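Padholm – Careers and Calls

Operator and Trial Participant, Robot Preparation Desk (2 positions)

Place of work: Tomdale site, second floor
Start: May
Type: temporary, part time, possibility to continue
Contact: Joar Isaksson, workplace development

Who we are

Padholm makes material kits for schools, therapy rooms and hobby groups. In the kits there is modeling clay, measuring tools, small containers and printed instruction. The packing is done by hand at long tables at the Tomdale site, and many of our packers have been with us since the kits were sold under the old name, Wallin.

In the last year we started a project called Tolska. The purpose is to find out which parts of kit preparation a robot arm can do, and what then happens with the work of the people who do it today. The project is led from the packing department and not from the IT department. We think this has been a good decision, but it also means that we need more hands and more opinions from people who know manual work.

What you will do

You will work at the preparation desk together with one engineer and one experienced packer. The arm works over a tray, and the operator decides what it shall practice on: a scoop, a piece of clay, sometimes other parts from the kits. You set out the material, you start the task, you follow the movement and you write down how it went. When the arm does something wrong, you stop it, put the things back and try again. This happens often, and you need to be comfortable with it.
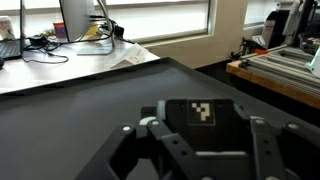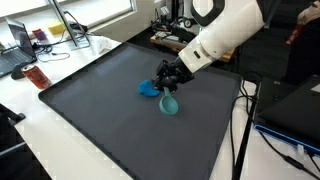
The preparation desk at Tomdale. Second picture: the gripper with a measuring scoop, beside a lump of blue clay.

Besides the desk work you will:

- keep the daily log in the form we use (one page, in English or in Swedish)
- clean the tray and the tools between tasks
- take part in the weekly talk with the packing team, where you tell what the arm can do now and what it can not
- show the desk to colleagues who want to try, and write down their questions also when they are critical

What it changes for us

We want to be open about this, so that you know what kind of workplace you come to. Not everybody in the packing team is happy with the project. Some are afraid that the hours will be fewer. Others have pain in the wrist from years of scooping and pressing, and they would give away this step tomorrow. Both are right to speak, and both will be your colleagues.

The agreement with the local staff group says that no packer loses hours during the trial period. Packers who spend time at the desk keep their normal pay and their place in the shift plan. What we see until now is that the work gets more checking and more planning, and less repeating. It also gets more lonely – the long tables are a social place and the robot desk is quiet. We have not solved this. If you have ideas from another workplace we would like to hear them.

Who you are

You do not need a technical education. You have worked with your hands in production, kitchen, laboratory, care or something similar, and you notice small things. You are patient. You can write a short and clear note about what you saw, also when the result was bad. It is good if you have trained other people before, but it is not a demand.

You must be able to sit and stand in turns, and you must follow the safety rules around the arm. We give three days of introduction before you work at the desk on your own.

Conditions

The position is 21 hours per week, daytime. On top of the hourly pay according to our normal scale there is a trial supplement of 475 per month. Work clothes and lunch are included. You are free to leave the trial with two weeks of notice.

How to apply

Send a short letter, one page is enough, to Joar Isaksson at Padholm, Tomdale. Tell us what work you do or have done, and describe one task in it that you would gladly give to a machine and one that you would keep. A CV is welcome but a simple list of earlier jobs is also fine. Last day to apply is April 11, 2025.

We invite to a visit at the desk before we decide, so you can meet the team and see the arm in work. Employees from the packing department can apply on the same terms – please speak with your shift leader first.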